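机器人抓取实验课 讲义四
夹爪对比:透明小圆瓶的取放

适用班级:自动化方向三年级,实验分组进行
编写:Nele Wegener、Sepehr Vahidi
本讲义接讲义三(手眼标定)。标定文件没有通过检查的小组,先回去补完讲义三第5节,再来做这一讲。

一、本讲要做什么

比较两套手指在同一台夹爪本体上的表现。对象是带白盖的半透明药瓶,瓶子立在窄木板上,瓶与瓶之间的间距不相等。每组用两套手指各做一轮,填同一张记录表,最后写一页比较。

两套手指在本课里的叫法如下:
Promberg指:指面平直,硬质,指尖没有包覆。
Clullau指:指面带软垫,指尖略厚,闭合时软垫会变形。
夹爪本体和控制器不换,换的只有手指和对应的参数文件。控制器里的参数文件也按这两个名字存放,换指以后要重新载入,不要沿用上一套的行程零点。

二、为什么选药瓶

上一届用的是木块,两套手指的结果几乎没有差别,Henrik Heitmann在期末反馈里建议换对象。药瓶比木块麻烦的地方有几处。

瓶身是圆柱面,平直指面与它只有一条线接触,夹紧力偏一点瓶子就会转。瓶身半透明,深度相机在瓶壁上经常取不到值,点云上会出现空洞,瓶盖反而是最稳的特征。瓶里装的量不同,重心高度不同,同样的加速度下摆动也不同。瓶子高矮不一,统一的下降高度行不通。

再加上支撑面很窄。瓶子放回木板时,前后方向的允许偏差很小,放偏了会从板边掉下去。评分时放回和抓起各占一半。

三、工位布置

展示架由左右两个黑色金属框和中间一条浅色木板组成,架子直接放在木桌面上。金属框与桌面之间不加垫片,位置由标定文件确定,所以不要搬动架子。碰歪了就报告助教,重新跑一次三点检查。

木板上一排九个瓶子,颜色有琥珀黄、浅绿、浅蓝、桃粉等。有的瓶子一前一后站着,从低处看会互相遮挡,有的旁边留有空隙。间隙大小故意不统一,遮挡也保留着,做规划时要考虑。

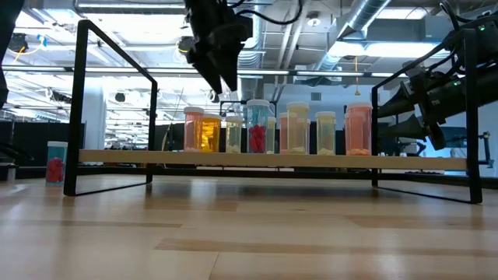 四、开始前的检查

1. 确认急停按钮能按下、能复位。复位后控制器要重新使能,不会自动恢复。
2. 手动低速把夹爪移到架子上方,停在瓶盖以上。看两根手指张开后的外侧宽度,与目标瓶两侧的空隙比较。空隙不够的瓶子,本轮先不抓,或者先抓它旁边的瓶子腾出位置。
3. 看线缆。夹爪上的黑色线缆有一段弧线,腕部转动时弧线会收紧。转角超过控制器里设的软限位时程序会停,不要为了抓某个瓶子去改软限位。
4. 工位上不止一台机械臂。本讲只用竖直向下抓取的那一台,其余的保持在停放姿态。示教器上先看清当前连接的是哪一台再使能。
5. 对相机图像做一次曝光检查。顶部灯光很亮,白色瓶盖容易过曝,过曝后盖沿检测会向外偏。调低曝光,直到盖沿和背景能分开。瓶身暗一些没有关系,本讲的检测只用盖子。

五、抓取参数

夹紧力初值取40,单位是控制器的百分比刻度,不是牛顿。两套手指从同一个初值开始,之后可以各自调整,但每次调整都要记下来。单次调整量取3。

下降高度按单个瓶子设置。做法是先检测盖顶高度,再由盖顶向下减一个固定量,得到指尖目标高度。这个固定量两套手指不一样:Clullau指的软垫较长,减得太多指尖会碰到木板。参数文件里已经写好默认值,通常不用动。

接近方向一律竖直向下。有同学会想从前方水平接近,理由是前方没有遮挡。本讲不采用这种方式,因为两套手指的安装角度都是按竖直抓取设计的,水平接近时腕部会先到木板前沿。

夹持位置选在盖子以下的瓶身上。夹盖子看起来容易,但盖沿有台阶,硬质手指夹在台阶上时瓶子会倾斜,放回去立不稳。

六、实验步骤

步骤1:装Promberg指,载入参数文件,做一次空行程开合。听到异常声音就停下。
步骤2:运行检测程序,核对屏幕上的盖子编号与木板上的瓶子是否一一对应。前后遮挡的瓶子最容易漏检或者合成一个。漏检时换一个相机观察姿态再跑,不要手工补点。
步骤3:按编号抓取。每个瓶子抓起、上升、保持、放回原位。保持阶段观察瓶子是否在指间转动或下滑。
步骤4:每放回一个瓶子,先松开手指,再上升,中间留一个短暂停顿。Clullau指的软垫回弹比较慢,停顿太短会把瓶子带起来。
步骤5:整排做完后换Clullau指,重复步骤1到步骤4。换指时控制器处于未使能状态,螺钉按对角顺序拧紧。
步骤6:如果时间够,用表现较好的一套手指,把抓取顺序反过来再做一轮,看遮挡处的结果有没有变化。

七、记录表怎么填

每次抓取填一行,内容包括瓶子编号、手指名称、夹紧力、检测次数、抓起结果、保持时的现象、放回结果、备注。

抓起结果只写三种:成功、滑脱、未夹到。“差一点成功”这类写法不接受,拿不准就看回放。
放回结果写:立稳、倾斜后立稳、倒下、掉落。倒下时连带碰倒邻瓶的,在备注里写明邻瓶编号。
检测失败而没有执行抓取的,也要占一行。去年有小组把这些行删掉,最后成功率很好看,但没有办法比较。

去年全班合并后的有效记录是133行,数据在课程目录的Gusby文件夹里,可以拿来对照自己的结果。注意去年的瓶子排列与今年不同,只能比趋势,不能逐个瓶子比。

八、常见问题

检测到的盖子中心总是偏向一侧。
多半是过曝,也可能是相邻瓶盖连成了一块。先调曝光,再看二值图。

瓶子抓起后慢慢旋转。
平直手指上常见。先检查夹持中心是否对准瓶子轴线,对准以后仍然转,再加夹紧力。直接加力会掩盖对中误差,后面放回时还会出问题。

手指下降时碰到旁边的瓶子。
检查开口宽度。默认开口对密排的瓶子偏大,可以改成“瓶径加余量”的模式,菜单在控制器的夹爪页。余量不要设为零。

换指后第一抓总是失败。
参数文件没有重新载入,或者载入后没有回零。Kuhlmann控制盒上的界面不会提示这一点,要自己看状态行。

九、提交要求

每组提交记录表原始文件和一页比较。比较要回答下面几个问题:
哪一套手指在抓起阶段更可靠,差别主要出现在哪些瓶子上?
哪一套在放回阶段更可靠,与抓起阶段的结论是否一致?
有多少失败来自检测,有多少来自夹持?两者要分开算。
如果只能改一个参数,改哪一个,依据是记录表里的哪几行?

写作时引用行号,不要只写“多次出现”。图表可有可无,有的话坐标轴要标单位,夹紧力标“百分比刻度”。

文件交到课程目录下本组的文件夹,七月答疑课之前交齐。手指和螺钉还给Waltraud Lenz,登记时请把两套分开装盒。示教器使用上的问题找Imke Tiedemann。

下一讲:讲义五,力反馈放置。需要用到本讲的下降高度数据,请保留。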